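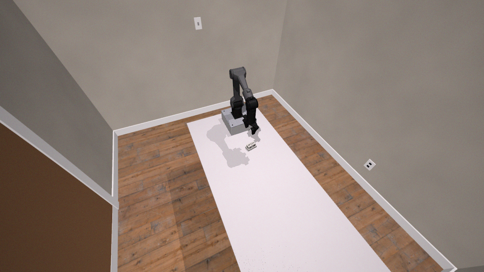 March, Zarnby sim bench, late morning. Grasp regression on the two-digit block task is still failing after the Drerkavero merge. Batch of 865 episodes overnight, 179 ended with the gripper closing on air short of the target. The scene is the plain one: small room, plank floor, arm on its pedestal at the far end of the white surface, with the 5 and the 2 next to each other in front of the gripper. Same controller settings as last month, when this batch ran clean.

First guess was the collision mesh on the fingers. Swapped in the old mesh, reran a short set, no change. Put the new one back.

Second guess is the wrist view. The pose estimator reads that view only, and its box on the failed episodes is too big and too low. I think it is taking in part of the arm's shadow — the offset goes the right way for it. Dusby's log viewer shows the box jumping between two steps, then holding.

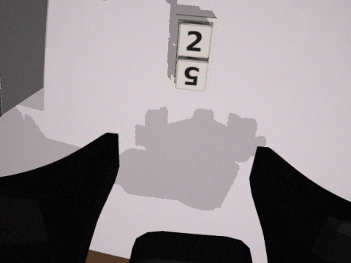
Wrist view, fingers open. Shadow below the tiles, 5 upside down.

Turned shadows off in the renderer and ran 11 of the failed seeds again. Failures dropped to 3. Those look like a separate problem, late close command, time stamps about one step behind. Not chased yet.

To do: check whether the merge touched the light position. Ask Rüegg for their light file. Do not push this build to the real cell until both are closed — a low box there means fingers into the table.

Zarnby bench notes | internal use only | Back to top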